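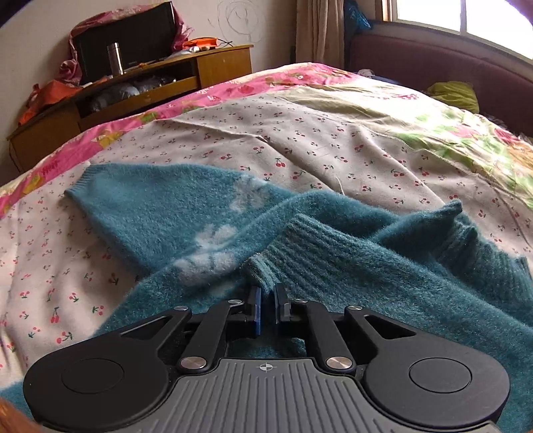 8 November 2021. Folding has been on my mind again, which is a sad thing to write in a diary that used to have trips in it. Cherry Mae Sison sent me an article over breakfast claiming that the household machine is nearly here, any year now, and that laundry will be the first chore to go. Laundry! I would have guessed floors, but floors have been done for years, if you don't mind a disc that eats phone chargers and dies under the couch. Laundry is where I'd put the bar. Take one fuzzy teal sweater on a bed with its sleeves crossed in an X, and ask two fingers to get hold of a ribbed cuff. They can. There it is, one cuff, pinched. Now find the other cuff, and work out which side is the front (the flowers are a hint, if you're a person), and do it on a sheet that is itself wrinkled and covered in cherries.

Rogelio Mercado thinks I'm being unfair. He used to keep the lines going at Pangilinan, where they pack jars, and he says a machine there could lift and place jars all night without complaint. I said a jar is the same jar every time. He said so is a sweater. Rogelio has clearly never met a sweater. A sweater is a different shape every time you look away from it. I folded one for him at the kitchen table and timed myself, and it took 10 seconds, with me talking the whole way through. Then he folded one and it came out like a sleeping cat, so I don't think he should be speaking for either side.

What I keep coming back to is that I can't say how I do it. I tried tonight to write it down, for science. Flatten, sleeves in, bottom up. Three steps, and every one of them is a lie. Flatten how? I sort of shake it and it sort of listens. My hands know when there's a lump under there and go after it before I've had the thought. I learned it in my mother's kitchen on Skulcombe Road, by being told I was doing it wrong for some 30 Saturdays' worth of towels.

Cherry Mae's answer was that a machine could be told it was doing it wrong far more often than that, and wouldn't sulk. Fair point. I sulked a lot.

So I've made a bet with the two of them. If anything on sale by April can empty my basket and fold what's in it, socks included, I buy dinner at Tumia. If not, Rogelio buys, and he has to wear the cat.

Laundry still on the chair as I write. I'll do it tomorrow, by hand.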